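Sorting task, two arms: how much do you randomize the start?
Bimanual data collection – 14 replies

gamance_rig
We're collecting teleop demos for a sorting task. Foam letters in a pile in the middle, plates around them, operator puts the letters on the plates with both arms. We have 267 episodes so far and the policy does fine on layouts close to the ones we recorded. Move a plate a hand's width and it drops the letter on the bare table. Do I need more episodes or more variety? I'd like an answer before Friday, when our operator hours run out.

bowenlab
Variety. We had 1,484 episodes on a similar task and the first half were nearly useless because the plates sat on tape marks. Pull up the tape.

y_akolgo
Agree on the tape, but don't go fully random either. Post a typical episode so we can see what you're working with.

gamance_rig
OK, this one is from the newer batch, without tape.
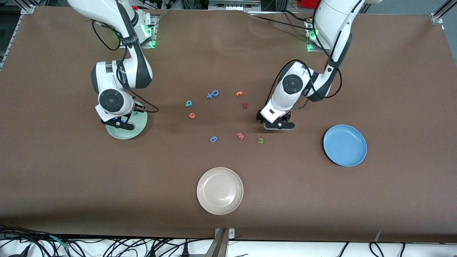 Episode length is my other worry. Ours run long when the pile is big, and the operators get sloppy toward the end. I've been thinking of cutting the number of letters per episode. With a pile like this one, the right arm is down at the green plate while the left one is open over the table with nothing in it, and I don't know if that kind of idle time hurts training. Nobody on our side agrees on it.

y_akolgo
Idle time on one arm is fine if it is consistent. What hurts is one operator parking the arm and another one hovering. Pick a rule and write it down. Ours says the free gripper stays open and goes to the next letter on its side.

vend_ance
I'd go the other way. Let them do what they want. If every demo follows the same rule, the policy never sees how to get out of a bad spot.

y_akolgo
Recovery data is a separate thing. Record it on purpose and label it. Mixed styles in the main set gave us an arm that twitched between two plans.

vend_ance
How many operators was that with? We had 21 and saw none of it.

y_akolgo
Three. So maybe the mix averages out with 21, I can't say. Most people here have two or three.

bowenlab
Back to the layout. Your plates are spread in a triangle around the letters. Is that every episode? If so, you took up the tape but kept the pattern. Put two plates on the same side now and then. And turn some letters face down.

gamance_rig
Checked, and yes, it's nearly always a triangle. Operators reset the table themselves and they all do it the same way.

litetti_dan
Have a script print the layout before each reset. Takes a few seconds. We did 300 episodes that way in April and it beat our older, bigger set.

vend_ance
Beat it on what, though? The same printed layouts?

litetti_dan
Held-out ones. Fair question.

gamance_rig
Going with the script and a written rule for the free arm. I'll keep the pile size as it is for now and post numbers when I have them.

Yayra Akolgo, if that's you up there, the reset sheet you shared last time still works.

y_akolgo
It's me. Use the newer one, the old sheet has left and right swapped on page two.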